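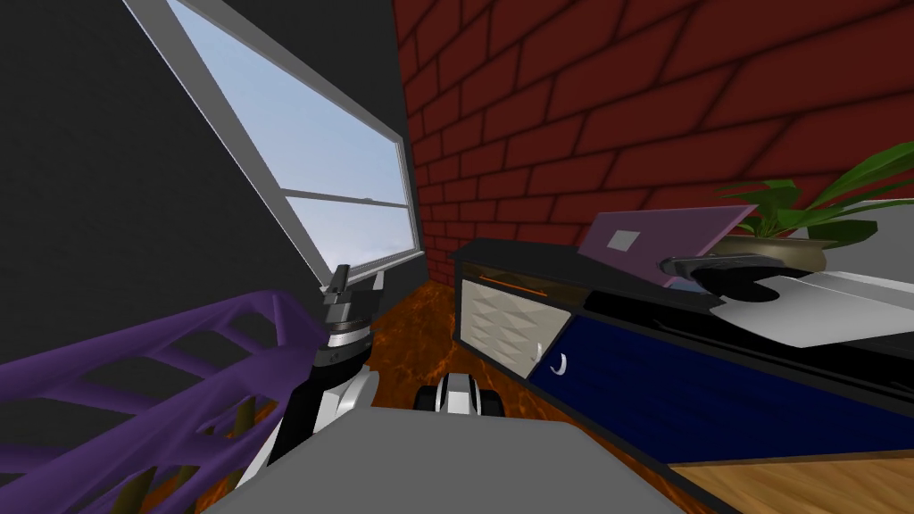 Planning a Two-Arm Setup for a Home Workshop

Most people who price a pair of small robot arms look at the arms and stop there. The arms are the easy part. What follows is the order I go through things in before any money is spent, written down after helping Arvid Løken fit out the back half of his workshop and then doing my own.

Model the room first

Measure the room and build it in whatever simulator your arms are supported in. It does not have to look right. Use any floor and wall texture that comes with the program. What matters is the height of the work surface, the distance to the walls, and the size of anything with doors or drawers. A cabinet needs its depth plus the full travel of the drawer, and the arm needs room to stand back while the drawer is open.

Put both arms in and run each one to the far corners of the job. Do it with the grippers closed and again with them fully open. Do it a third time with something held in them. A mug or a tray adds more to the reach than you expect, and that is usually when the elbow goes into the wall.

Save the file with the date in the name. Mine starts 2020-04-17 and I still open it when I want to move something.

Reach and height

The listed reach is measured with the arm straight out. An arm that straight has almost no choice about how it approaches an object. I plan on using the inner two thirds and treat the rest as spare.

For low drawers, check that the wrist can get down to the handle without the forearm hitting the top of the cabinet. Curved handles that stand away from the front are easier to hook than flat pulls. If your cabinets have flush fronts with a finger groove, budget for new handles. They are cheap and will save you a lot of trouble.

Mounting

Bolt the base to something heavy. A folding table will shake every time the arm stops. Zbigniew Dudek lent me a steel plate 14 millimeters thick and I never gave it back. If you are building a frame, allow for cross bracing in the price and leave enough space under it to get a wrench in.

Two arms on one bench should be mounted so that each can reach the middle and neither can reach the other's base. Check this in the model. Mark the shared area on the real bench with tape.

Grippers

Buy the plain two-finger gripper first. Slim fingers get behind handles and between items on a crowded counter. Wide padded fingers hold boxes and bowls better. If the maker sells fingers separately, one gripper body and two sets of fingers is the cheaper way to go.

I looked at the Bornia and the Fekulano. The Bornia fingers come off with two screws. The Fekulano ones need the whole housing opened, and I did not want to do that every evening.

What to put in the budget

Write these down before you compare arm prices:

Mounting plate or frame, with hardware
Spare fingers and pads
Cable, longer than you think, with strain relief at the base
A power strip with its own switch
An emergency stop for each arm, or one that cuts both
A computer that can run the simulator and the arms
Shipping both ways, in case something goes back

My small items came to $176, and I had allowed $100. The difference was nearly all cable and brackets.

Set some money aside for things to practice on. Plastic bowls, an old tray and a cheap drawer unit from a thrift store are fine. Keep potted plants and anything with a screen out of the real work area until the arms have been running for a while. In the model, leave them in.

New or used

Used arms can be a good buy if you can see them move. Ask the seller to run every joint slowly from one end to the other and listen for grinding. Ask whether the control box is included. Ask which software version is on it, and check that your simulator has a model for that version.

Feyisa lists used units with a 28-day return. Read the terms before ordering, as the time starts when the box leaves their building. I bought my second arm that way in January and used most of the return period just waiting for a connector.

Buying in stages

You can buy one arm, leave the second one in the model, and still learn most of what you need. Drill the holes for both mounts at the start. Run both cables too. Arvid skipped this and had to take his whole bench apart when the second arm came.

Before ordering the second arm, write a list of jobs that one arm cannot do. Holding a drawer open while something is put in it was on mine. So was carrying a wide tray level. If the list is short, spend the money on a better bench.

I keep my plans in Voturia, which is free for one room. Any drawing program will do, as long as you can change the measurements later.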